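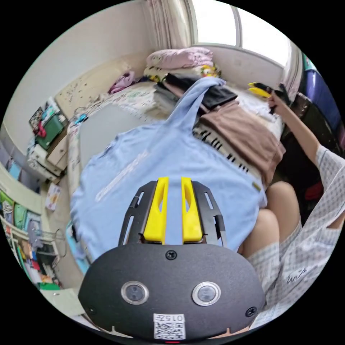

Fasting a diabetic cat before a dental - conflicting instructions on insulin

Posted in: Cats > Surgery and Recovery
Tags: anesthesia, diabetes, dental, fasting

My cat is a neutered male, 10 years old, diabetic for two years, stable on twice-daily insulin. He is booked for a dental cleaning under general anesthesia with two probable extractions. His last curve was good and his pre-meal reading this morning was 234 mg/dL, normal for him at that point in the cycle.

The clinic's printed sheet says no food after 10 p.m. the night before, water allowed until morning. It is a general sheet and does not mention insulin. When I called, the front desk told me to skip the morning dose completely. A technician called back in the afternoon and said to give half. The veterinarian is out until the day before the procedure.

What I would like to understand:

Is a partial dose on an empty stomach standard, or is one of these two answers a mistake?

Does a 10 p.m. cutoff make sense for a diabetic cat whose drop-off time is 7:30 a.m.?

If he reads low at home that morning, do I treat it and lose the slot, or drive in and let them handle it?

He eats canned food only, at 6:30 a.m. and 6:30 p.m. No other conditions. Bloodwork was done in September and the kidney values were within range.

Posted by Sketar

Cliveo
Former surgery technician, small animal practice

Neither answer is necessarily a mistake. Protocols differ between clinics, and the dose on the morning of a procedure depends on the insulin type, the reading that morning, and the time the cat goes under. Many anesthesia protocols use a reduced dose, often half, when the morning reading is at or above the patient's usual level, and withhold it when the reading is low. Skipping entirely is also done, mostly for short procedures early in the day. The reasoning behind a reduced dose is that a fasted cat still needs some insulin, and several hours of moderately high glucose under anesthesia is easier to manage than a hypoglycemic episode, which can be hard to spot in an unconscious patient.

What matters is that the person running the anesthesia picks the plan. A front desk employee should not be giving dose instructions. Call again, say that you have been given two different answers, and ask for the covering veterinarian to review the chart. There is always someone covering. Ask for the plan in writing with a number in units, and with a cutoff reading below which you give nothing.

On fasting: long fasts are being shortened in a lot of places, and some clinics allow diabetic patients a small wet meal several hours before induction. Do not change this yourself. If he has eaten and they were not told, the procedure may be canceled, and the aspiration risk is real. Ask for the first slot of the day. It reduces the time without food and leaves the afternoon for monitoring.

On a low reading: if he is weak, wobbly, or twitching, rub a small amount of corn syrup on the gums, call the clinic, and go in. Treat first. A rescheduled dental costs you very little by comparison. If the number is low but he is acting normally, give no insulin, call, and follow what they say.

Bring with you:
his insulin, kept cool, and the matching syringes
your meter, if it is calibrated for cats
a log of the last several days
one can of his regular food, for after recovery

Also ask whether they check glucose during the procedure and how often. Every 30 to 60 minutes is a common interval. Last, the bloodwork may be too old by the time of surgery. Many clinics will want it repeated.

Kamolrat

Mine had this done at Skeltside. I gave half a dose and he was fine, was eating by dinner. They charged 800 with the x-rays included, so ask about that too, because ours was not on the first estimate. I would just go with half.

Sketar
Original poster

Thank you. I reached the covering veterinarian. The plan is half the usual dose if he reads over 200, none below that, and a call to the clinic if he is under 100. He has been moved to the first slot. The food cutoff stays at 10 p.m. They are repeating the bloodwork at check-in.

One more item for anyone with the same situation: I asked about the evening dose after he comes home. They will set it at discharge, based on whether he has eaten - it does not automatically go back to the full amount.

Cliveo

That is a reasonable plan. If he refuses food that evening, call before injecting anything. Mouth pain after extractions can reduce appetite for a day or more, so ask at discharge what he is being sent home with for pain.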